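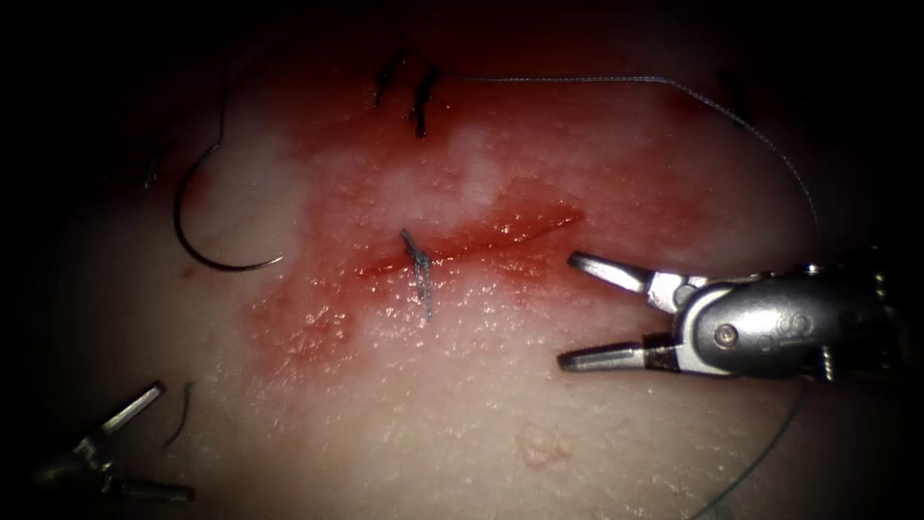

Pad, one stitch across the cut.

2018-05-03

Demand letters project, coding day. Me + Rozália in the morning, Miroslava after lunch.

Finished first pass on the student demand lists. 337 separate demands now in Gikavance, from 17 campuses. Pramusley is the messy one – the sit-in group put out a list, then a revised list overnight, then the student senate passed its own version with half the wording changed. Coded all three as separate documents, linked them by event ID. Don't merge!! Miroslava merged two last month and we lost the order of who said what first.

Categories that still don't work:
– "curriculum" vs "faculty hiring". Lots of lists ask for a department AND people to teach in it in one sentence. Splitting for now, flag with S.
– "apology". Is it a demand to the president or about the president? Rozália wants two codes. I want one. Left it at one until we talk to Kadlec.
– "timeline". Not a demand by itself but almost every list has a deadline in it. Moved to a field of its own, free text, date if they give one.

Agreement between me and R. good on housing, police, fees. Bad on anything with the word "climate". Redo that batch blind tomorrow, no talking across the desk.

Responses from administrations: only have these where the campus paper printed them in full. Need the actual letters. Wrote to the Pramusley records office again, same auto reply. Try the library instead, the woman at the desk there was nice last time and knew where the old senate minutes were.

Prokopenko boxes: flyers, almost 900 of them, mostly undated. Scans from Furent came back on the drive, resolution fine, but fronts and backs are saved as seperate files with no numbering that ties them. Someone wrote phone tree lists on the backs of a lot of these so backs matter. Also means names and home phone numbers of people who were students then – do NOT put backs on the shared drive till we have the okay. Fronts only. Told Miroslava, she's moving the folder.

Interview with the former tuition strike organizer, played the tape back while coding. Good stuff in the middle about how they chose what went at the top of the list. She says the first demand was the one they thought they could win in a week and the big one went third, on purpose. Check whether order on the page means anything in the other lists. Haven't been recording position at all. Ugh. Have to go back through and add it, should be quick if R. reads and I type.

To do
– position field, all lists
– rerun "climate" batch
– ask Furent for the front/back key, they must have one
– Kadlec re: apology code
– consent form wording for phone interviews, old one says "in person" thruout
– abstract for the September meeting, short version, drop the map

Export saved to my folder and to the lab drive. Codebook is version 2, old one is in the archive folder, don't code from it.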